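Roltham Forum > Software > Perception and planning
Thread: Grasp planner closes early on fruit over film

rshearer
Since the June release, the Prikari planner has issued its close command early on round produce placed on plastic film. Of 600 replayed approaches, 106 were affected. I propose that the depth filter be reverted.

Cameron Sutherland
I would not support a revert. The filter is sound; the fault lies in the segmentation mask, which merges a plum with the creases beside it. Please replay with the Ateo mask enabled.

rshearer
With Ateo enabled the figure falls to 3. I accept the point regarding the mask, although the filter still discards too much at close range.

fahy_tools
We disagree with both proposals. Translucent film should be labelled as a separate class — a better mask merely conceals the problem. The views under discussion are attached.

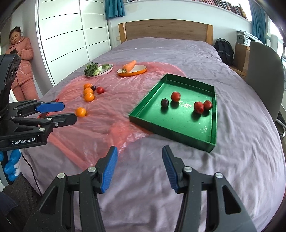

Fruit on pink film, with the green tray to the right, in both views.

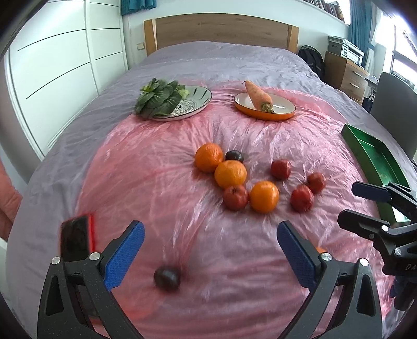

mbk261
Does the separate film class require the planner itself to be retrained?

fahy_tools
Only the segmentation model requires retraining. The planner reads class names from its configuration file, and the new class should be entered there as a support surface.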